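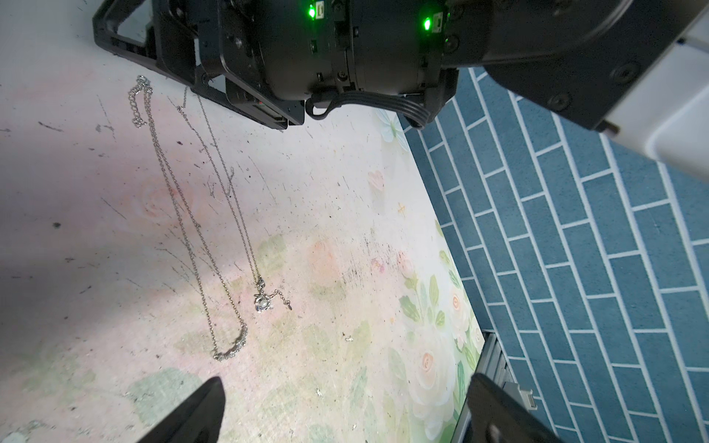 Häufige Fragen zu Modeschmuck und feinen Ketten

Feine Ketten verknoten sich vor allem dann, wenn sie offen und zu mehreren in einer Schale oder Schublade liegen. Am einfachsten lassen sie sich entwirren, wenn man sie flach auf einem Tisch ausbreitet und jede für sich betrachtet. Bei den beiden dünnen silberfarbenen Ketten auf der geblümten Tischplatte sitzt das Gewirr der einen am Verschluss und am Verlängerungskettchen, der gebogene Anhänger mit den Strasssteinen liegt frei. In so einem Fall arbeitet man vom Verschluss aus und lässt den Anhänger liegen.

Wie löse ich einen festen Knoten?
Verschluss öffnen, Kette flach hinlegen und den Knoten mit zwei Stecknadeln vorsichtig lockern. Nicht an den Enden ziehen. Hilft das nicht, einen Tropfen Babyöl auf den Knoten geben und kurz warten. Danach mit lauwarmem Wasser und etwas Spülmittel abwaschen und trocken tupfen.

Darf ich Ketten mit Perlen ins Ultraschallbad legen?
Nein. Perlen und geklebte Steine bitte nur mit einem weichen, leicht feuchten Tuch abwischen. Das gilt auch für Imitate.

Wie lang sollte eine Kette mit Anhänger sein?
Viele Kundinnen tragen 40 cm plus Verlängerung. Wer zwei Ketten übereinander trägt, wählt die zweite mindestens drei Zentimeter länger -- sonst verhaken sich die Anhänger.

Wie bewahre ich die Ketten am besten auf?
Hängend oder einzeln in kleinen Beuteln mit geschlossenem Verschluss. Das Etui Lollisach hat neun Fächer und passt in eine Reisetasche. Für den Schrank führen wir die Hakenleiste Mulent.

Die Kette ist angelaufen. Was nun?
Echtes Silber mit einem Silberputztuch abreiben. Versilberten Schmuck nur sanft und selten behandeln, die Schicht ist dünn. Tauchbäder empfehlen wir dafür nicht.

Repariert Lo Presti auch fremden Schmuck?
Ja, Verschlüsse und gerissene Glieder. Lose Strasssteine kleben wir nach, wenn wir die passende Größe vorrätig haben. Annahme bei Rosalinda Lumanlan in der Werkstatt, montags ab 9 Uhr. Verknotete Ketten bitte so mitbringen, wie sie sind.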